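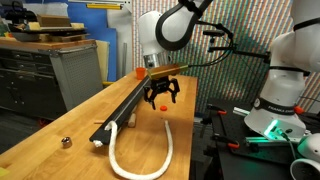
# Werkstatt-Tipps: Einen Roboterarm anschaffen, ohne sich zu verrennen

Wer zum ersten Mal einen Arm für die eigene Werkstatt plant, schaut auf Traglast, Reichweite und Preis. Kann ich gut verstehen, hab ich genauso gemacht! Inzwischen plane ich andersherum und fange bei der Tischplatte an, und seitdem macht mir das Einkaufen richtig Spaß. Gesammelt habe ich die Tipps in unserer Werkstatt in Zernthorpe, ein paar stammen von Mervyn Oakley, der die Liste gegengelesen und an den Rand sehr oft „Kabel!!“ geschrieben hat.

## Erst der Tisch, dann der Arm

- Miss die Fläche aus, die der Arm wirklich erreichen soll, und klebe sie mit Malerkrepp auf den Boden. Eine Woche kleben lassen und drum herumlaufen. Wer ständig drauftritt, braucht einen anderen Platz.
- Eine Platte aus Holz mit ordentlicher Stärke ist als Arbeitsfläche wunderbar: Sie verzeiht Macken, lässt sich schleifen, und man kann jederzeit einen Anschlag draufschrauben.
- Für den Fuß des Arms lieber eine Platte mit Lochraster nehmen. Die ist teuer, ja. Aber man versetzt so einen Arm öfter, als man denkt, und jedes neu gebohrte Loch im Holztisch ärgert einen noch Jahre später.
- Arbeitsfläche und Montageplatte getrennt budgetieren. Bei uns standen sie anfangs in einer Zeile, und dann wurde am falschen Ende gespart.
- Zwingen! Immer mehr Zwingen kaufen, als auf dem Zettel stehen. Welche mit farbigem Griff findet man schneller wieder.

## Der Greifer ist ein eigener Posten

Das hätte ich gern früher gewusst. Im Angebot für den Arm steht der Greifer manchmal drin, manchmal als „Option“ und manchmal gar nicht. Bei Ferka haben wir das Angebot deshalb in drei Teile zerlegen lassen: Arm mit Steuerung, Greifer, Adapter. Der Adapter war der kleinste Posten und der mit der längsten Lieferzeit.

Vor dem Kauf lohnt sich eine Kiste mit Testteilen. Unsere sieht immer ähnlich aus:

- etwas Flaches, zum Beispiel eine Kappe oder ein Deckel, der platt auf dem Tisch liegt
- etwas Aufrechtes, das leicht umfällt, etwa ein kleiner Becher
- ein Stück Rundholz, weil es so herrlich wegrollt
- eine Stecknuss aus der Werkzeugkiste, glatt und blank
- ein Stück dickes Seil

Das Seil ist mein Liebling. Starre Teile greift im Vorführraum fast alles, aber leg mal ein weiches Seil über eine Schiene und bitte den Verkäufer, es wieder herunterzuholen! Da lernt man in zehn Minuten mehr als aus dem ganzen Prospekt. Auch blanke Metallteile unbedingt mitnehmen, wenn eine Kamera im Spiel sein soll, denn Spiegelungen vom Deckenlicht sind ein Thema für sich.

Schmale Finger kommen gut zwischen Teile, breite halten ruhiger. Wer beides braucht, fragt nach Wechselfingern und nach dem Preis für einen zweiten Satz. Und bitte selbst einmal Finger wechseln, mit dem eigenen Schraubendreher, am besten im Stehen und leicht genervt.

## Kabel, Kabel, Kabel

(Für Mervyn.)

1. Den Arm in die äußerste Stellung fahren und erst dann die Kabellänge messen. Zuschlag drauf.
2. Kabel vom Greifer seitlich nach oben wegführen, an einen Halter oder Ständer neben dem Tisch. Was auf der Arbeitsfläche liegt, wird irgendwann mitgegriffen.
3. Für Halter, Klemmen und kurze Ausleger ruhig einen festen Betrag einplanen. Wir hatten dafür 50 Euro angesetzt und waren beim ersten Einkauf drüber.
4. Ersatzkabel gleich mitbestellen.
5. Stecker beschriften, beide Enden.

## Ein Arm oder zwei?

Die Frage kommt immer. Zwei Arme an einem Tisch sind großartig, wenn lange oder weiche Sachen gehandhabt werden sollen: Einer hält, der andere fädelt oder legt ab. Für reines Sortieren reicht oft einer, und das gesparte Geld steckt man besser in Vorrichtungen.

Mein Vorschlag: einen kaufen, den Platz für den zweiten aber von Anfang an freihalten. Also die Montageplatte gleich groß genug wählen, eine zweite Steckdose setzen, den Weg zur Tür frei lassen. Mit dem zweiten Arm kommen nämlich noch ein Steuergerät, noch ein Satz Kabel und viel Zeit dazu, bis sich beide nicht in die Quere kommen. Diese Zeit gehört mit in den Plan, auch wenn sie keine Rechnung schreibt.

## Gebraucht kaufen

Geht! Sogar sehr gut. Bei Jayawardena stehen regelmäßig Rückläufer, und ich fahre da jedes Mal mit zu guter Laune hin, deshalb nehme ich jetzt eine Liste mit:

- Betriebsstunden zeigen lassen und abfotografieren
- alle Gelenke langsam durchfahren, dabei Radio aus und hinhören
- Steuergerät und Arm müssen zusammenpassen, Seriennummern vergleichen
- Not-Halt prüfen, und zwar den, der mitgeliefert wird
- Softwarestand und Lizenz klären: Geht die auf den neuen Besitzer über?
- Fehlt der Flansch oder eine Schraube daraus? Klingt banal, hat uns aber einmal drei Wochen gekostet

Schrammen an den Abdeckungen sind mir egal, Spiel in den Gelenken nicht.

## Das Budget, in groben Stufen

Für das Drumherum rechne ich mit 30 Prozent vom Preis des Arms. Darin stecken Tisch, Montageplatte, Greiferadapter, Halter, Licht und Kleinkram. Schutzmaßnahmen und die Risikobeurteilung kommen extra dazu, da hilft kein Schönrechnen. Wer das nicht selbst kann, holt sich früh ein Angebot ein, am besten bevor der Arm bestellt ist.

Beim Licht spart man übrigens am dümmsten. Eine gleichmäßige Beleuchtung kostet wenig und erspart viele Stunden Kamera-Einstellerei.

Alu-Profile kaufe ich als Reststücke. Kurze Abschnitte braucht man dauernd, als Anschlag, als Abstandshalter, als irgendwas. Skuswood hat eine Restekiste neben der Kasse, und ich komme dort nie mit leeren Händen raus.

## Stauraum mitplanen

Ein Schubladenschrank neben der Zelle ist Gold wert, wenn die Schubladen ganz ausziehbar sind. Seitenwände mit Lochung sind praktisch für Haken. Oben auf dem Schrank sammeln sich natürlich trotzdem Bretter und Kisten, also am besten von vornherein ein Regal darüber setzen.

Testteile in eine eigene Schublade, mit Foto innen an der Front. Sonst wandert die Stecknuss zurück in den Kasten und das Rundholz in den Ofen.

## Noch offen

Vergleich Leasing gegen Kauf, dafür fehlen mir zwei Angebote. Im Juni will ich außerdem noch mal weiche Fingerauflagen ausprobieren und trage die Preise dann hier nach. Wer Erfahrung mit Silikonauflagen an schmalen Fingern hat: her damit, vor allem, wie lange sie am Seil halten!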